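About Utside

Utside supplies glass mugs and towels to guesthouses and small offices. The company was set up in October on McKinnon Street and now serves 100 accounts from a stockroom of 40 shelves.

The standard mug is clear glass with a thick loop handle. Each item is logged in our stock list, Sekik, before it goes on a shelf.

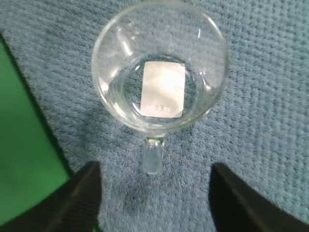 Sekik currently holds 2,494 entries. Returns are accepted for 21 days - glassware must come back in its original carton.

Towels are ordered by color and stored folded. Mixed orders of mugs and towels ship in one box, with the towels packed at the bottom.

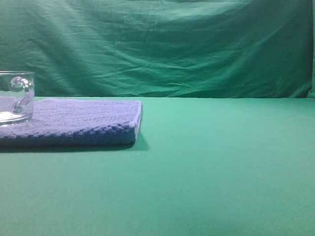

Blue towel, folded

Page updated June 5, 2019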